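Open Day Inspection Checklist – Flellside Demonstration Area, Fogh Teleoperation Station
September, before the 2 p.m. visitor group
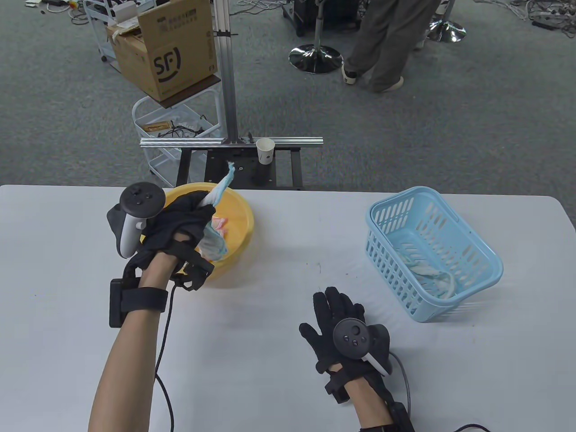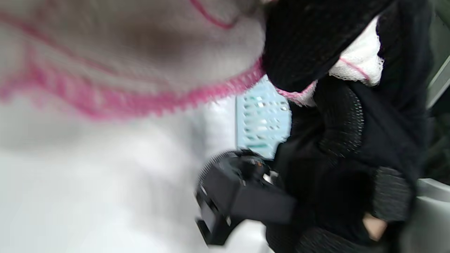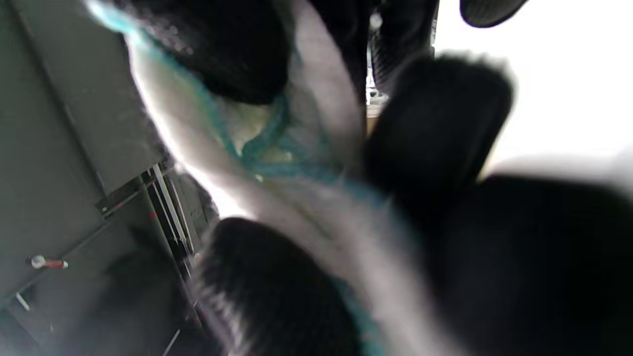
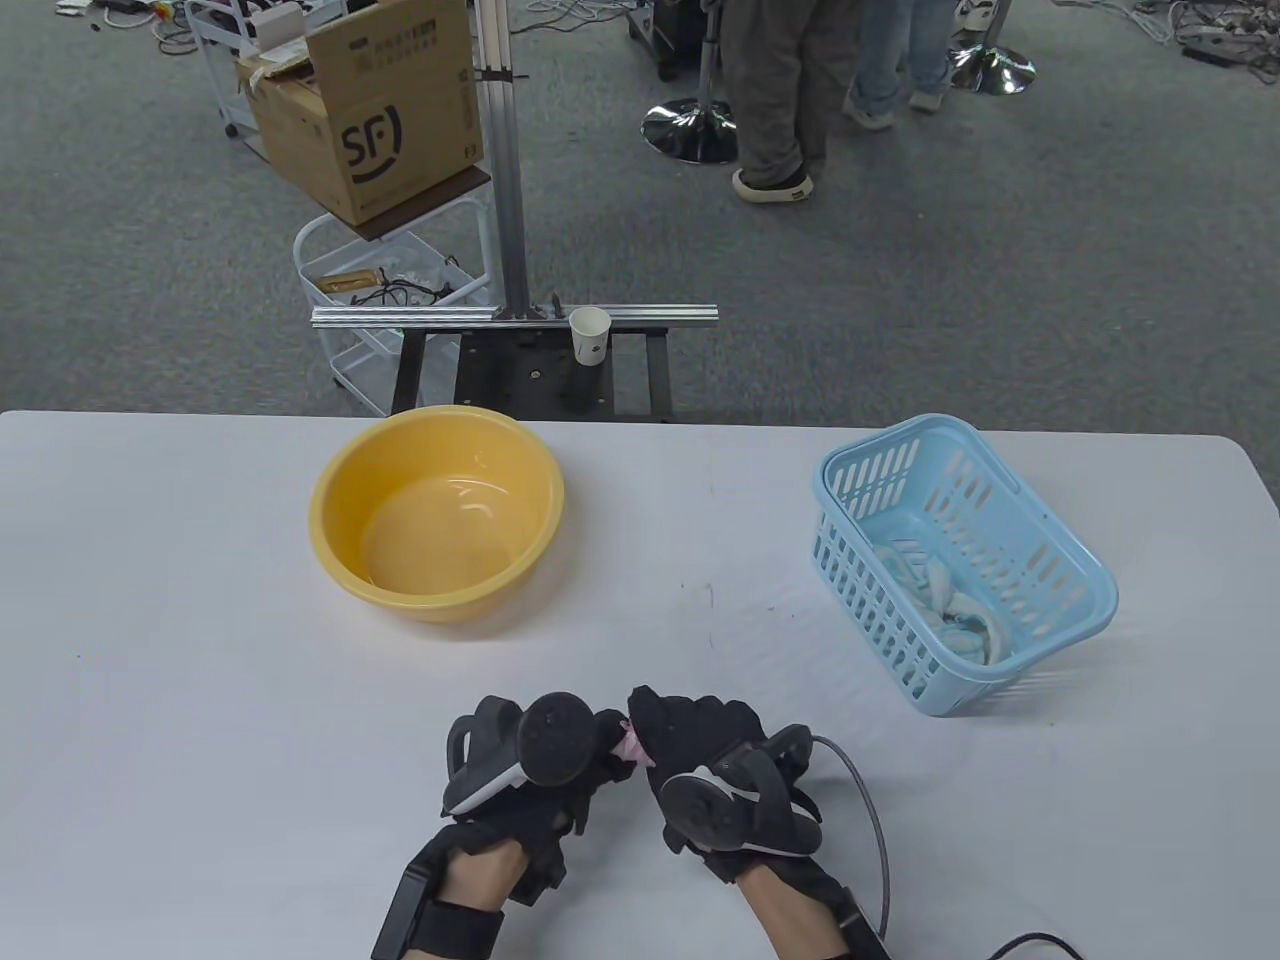
Visitor access was reviewed first, and the standing line set by Nesa is accepted with comments. Cables on the carpet shall be covered or taped before entry. The paper cup on the aluminum rail behind the yellow bowl shall be removed – no drinks at the station.

- [x] Wrist straps checked
- [ ] Cable covers fitted (2 required)
- [x] Nurska stop button tested
- [ ] Visitor log, sheet 26, signed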